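About Plotix: Open Days and Demonstrations

Plotix builds software for two-armed robots that handle food. Twice a year we open the Bunditz building to schools, bakeries and anyone else who signs up. Kitchen tasks are tried first in simulation, with a croissant on a cutting board as one of the standard setups.
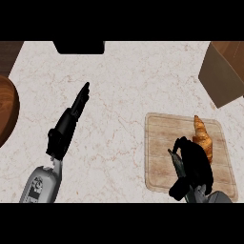
A visitor from the February open day wrote to us afterward that she had expected a show and got a working day, and that she would have liked more time at the operator's desk. We have since made that part longer.

A visit takes two hours. It starts in the simulation room, where staff run a task called Vakavura on the large screen and change the settings as guests ask – grip force and arm speed are the usual requests. After that, groups of 8 go through to the Vídalín lab to see the real arms.

Entry is free. The building holds 300 people, and more than 1000 have come through since we started. School groups should book by phone, extension 2226. Parking is behind the building, and the side door has a ramp.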